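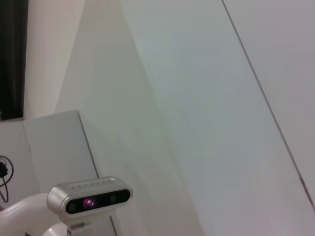

About Pommont

Pommont tests private water supplies. People with a well, a borehole or a spring send us a bottle of their water and we send back a report. We started with two benches in a rented unit and a strong suspicion that most of what gets sold to well owners is sold on fear, and the suspicion has held up better than the benches did.

Most pages like this one begin with passion. We are wary of firms that are passionate about water. Water is dull when it's right, and a good result from us should be a dull thing to read. If your report comes back with nothing on it that needs doing, we say so at the top in one line, and the figures follow underneath for anyone who wants them.

Why we don't sell filters

A laboratory that also sells filters has a reason to find something. We don't say that every such laboratory gives in to it, and we have met careful people who work in them. We still wouldn't want to be the customer, trying to tell from the tone of a letter whether the manganese is a problem or a sales lead. Pommont sells tests. We take no commission from fitters and we keep no list of recommended installers, which annoys customers who would quite like one. If you need treatment we will tell you what kind, in general terms, and you can take the report to whoever you please.

The same goes for the words on the report. "Elevated" is a word we dropped early on. Elevated above what? We print the legal limit, your figure, and how sure we are of your figure. Where there is no legal limit we print that there is none, and we leave out the little coloured arrow.

What we test for

The basic test covers bacteria, nitrate, lead, iron, manganese, hardness and pH. The full test adds arsenic, fluoride, a few other metals and a short list of pesticides. We are often asked for a test for "everything". There is no such test, and we'd look hard at anyone who offers you one.

We are also asked about structured water, alkaline water and water with memory. We can measure pH. The rest we have to leave with the people selling it.

Samples have to reach us within a day of being taken if you want the bacteria count, and they have to be in our bottle. Jam jars go back to the sender. Run the tap first, don't touch the inside of the cap, and write the time on the label, the real time please and the real tap. A surprising number of samples marked "kitchen" turn out on the phone to be from the garden hose.

Where we work

Our laboratory is at Swai, on the upper floor, with the sample hatch at the side of the building. The hatch opens at eight and shuts at four, and earlier on the last working day before a holiday. In July we are slow. Everybody with a holiday cottage remembers the well in the same week, and we don't take on temporary staff to cope because we have tried it and spent August repeating their work.

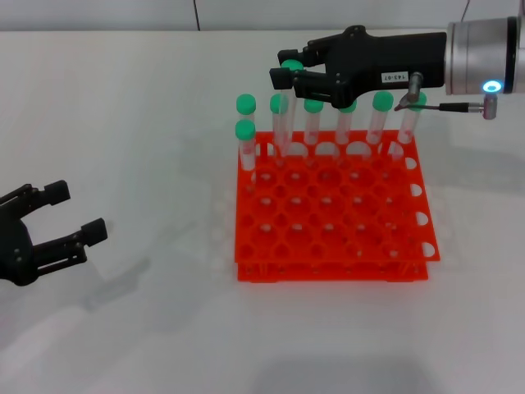 Subira Biwott wrote to us after her second report to say that she found the whole thing rather cold. She had been worried about nitrate for months, she said, and what came back was a table and four sentences, one of them about the bottle. She would have liked someone to tell her it was fine.

It was fine, and the report said it was within the limit. We did think about her letter. The first page now carries a plain sentence on whether the water met the limits for what we tested, on the day it was taken. We won't go further than that. A well can change after heavy rain, or after the neighbour moves his muck heap, and one bottle tells you about one bottle.

Who we are

Upendo Lyimo founded the firm and still signs the reports. The method sheets are hers too, and she rewrites them more often than the rest of us would like. The sample tracking runs on a system called Ivum, which does what it was bought for and a good deal we never asked it to do. We have turned most of that off.

We belong to no water quality alliance and we have won no awards. We were offered one once, by a company called Vornedus, for excellence in our field. There was a fee of 696 for the dinner and the plaque. We asked who else had been considered and had no answer.

Prices

The basic test costs 200 and the full test 600, bottle and return postage included. There are no packages, no members' rates and no reminder service. How often you should test depends on your well, and once a year is enough for most households that have had steady results. If your water has changed colour or taste, test it sooner.

Prices on this page were last checked on 21st May. If the order form says something different, the order form is right, and we'd be glad if you told us.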